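In defence of the things left out on the bathroom counter

I have been renovating a bathroom in my head for three years now, and in that time I have looked at more bathrooms online than any healthy person should. Every one of them has a bare counter. There might be a folded towel, there might be a single eucalyptus stem in a vase the colour of porridge, but there is never a toothbrush. You'd think the people who live in these houses all had their teeth out.

I used to want that. Last October I went so far as to buy a set of drawer organizers from a shop called Garnberg, thirty-eight dollars for a stack of clear trays, and I sorted everything we own that foams, scrubs or moisturizes into them. Then I shut the drawer and stood back and felt marvellous. By the next evening the toothpaste was out again. So was the hand cream, and so was a comb I hadn't seen in a year (where had it been? who had been looking for it?). I put it all away. It all came back.

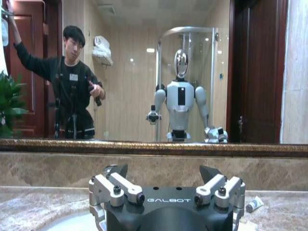

I kept that up for weeks, and I got quite grumpy about it. I'd be in there at eleven at night, tidying in my pyjamas, muttering about people who can't close a drawer. My household is exactly two people, so you can imagine how narrow the field of suspects was.

What changed my mind was a conversation with Lumturie Stojanović, who lives across the landing from me and used to clean hotel rooms in her twenties. I was complaining to her over tea and she asked where my hands were wet. I said what? She said, in your day, when are your hands wet? Well, at the sink. And where's the toothpaste? In a drawer. So you open the drawer with wet hands, she said, and then the drawer is wet, and then you don't like the drawer. She was right, too. There was a white crust all along the inside of that tray and I had been pretending it was the light.

I've come around to thinking a counter is a work surface, the same as a kitchen bench or a desk. You wouldn't put the kettle in a cupboard between cups of tea. (I know someone does this. I have seen the forums.) The stuff I touch twice a day wants to live where I touch it, and a bit of a mess around the tap seems a fair price.

Now, there are limits, and I'm a bit of a tyrant about them. Here are the rules I've settled on, for whatever they're worth.

First, packaging goes straight in the recycling. If it came in a box, the box has no business staying on the counter once the tube is out of it. It gets torn open, it gets left beside the basin, and then it softens at one corner and somebody sets a cup on it and it becomes furniture. I feel more strongly about toothpaste boxes than I do about most political questions.

Second, the nearly finished tube gets one week. I'm from a family of flatteners. My dad would run a tube over the edge of the counter until it looked like a bookmark, and I do the same, and I'll defend it to anyone. There's a surprising amount left in the crimped end! But when the new tube is already open and the old one is still lying there, crumpled and full of promise, you have to be grown up about it. One week, then out.
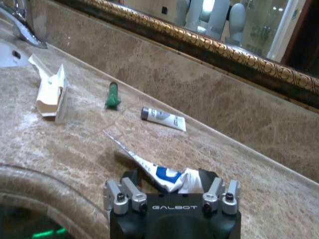 Third, wipe it dry at night. Not scrub, just wipe. Toothpaste leaves powdery little smears on polished stone, and you'll never notice them until the morning sun gets in and then you will notice nothing else. I keep an old face cloth over the side of the tub for this and it takes less time than flossing, which I also claim to do every night.

A word about marble

If you've got marble, or anything with that sort of pattern in it, I'd say you have already been let off half the work. People fuss terribly over stone. A fellow at a showroom called Khaemba tried to sell me a sealing kit and a special cloth, and spoke to me about soap in the tone my dentist uses for toffee. I'm sure he knew his business. But a busy beige counter with brown clouds drifting through it is a very forgiving thing to live beside. Plain white, on the other hand, shows every hair. I grew up with plain white and my mother was never happy with it for a single day.

The other thing people fuss over is the cup. I don't think you need a cup, or a caddy, or a tray with little feet. I bought a tray once, and what happened was that the tray filled up and then things started gathering beside the tray, so I had the original clutter and a tray.

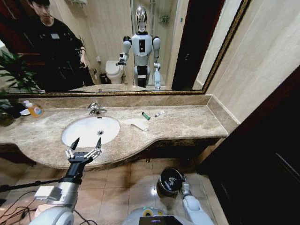 I'd much sooner see a counter that's been loosely sorted by habit. Soap belongs beside the tap, obviously, and anything for teeth should be within reach without dripping across the whole vanity. Beyond that I reckon you can let things fall where they fall. An orange soap bottle with a pump on top, tucked toward the back left of the basin with a little white dish next to it, and a couple of small tubes lying on their sides farther along the marble – that's a perfectly civilized arrangement, and there's still loads of bare stone to put your glasses down on. Add some glossy green leaves leaning in over the end of the counter and I'd call it handsome. I would take that plant over the eucalyptus stem any day of the week, partly for the colour and partly for the company while I brush.

Lumturie thinks I've gone too far the other way. She came by to borrow a plunger and gave my counter a long look, and asked if the second hand cream was paying rent. Fair enough. It's gone in the drawer now, with the Garnberg trays, which turn out to be just the thing for spare batteries and hair elastics.

As for the renovation, I've had a quote. The vanity I liked had a hidden compartment that swallows everything at the touch of a finger, and it added five hundred dollars to the price. I told them to leave it off. I'm spending some of the difference on a decent tap, and I've started looking at plants.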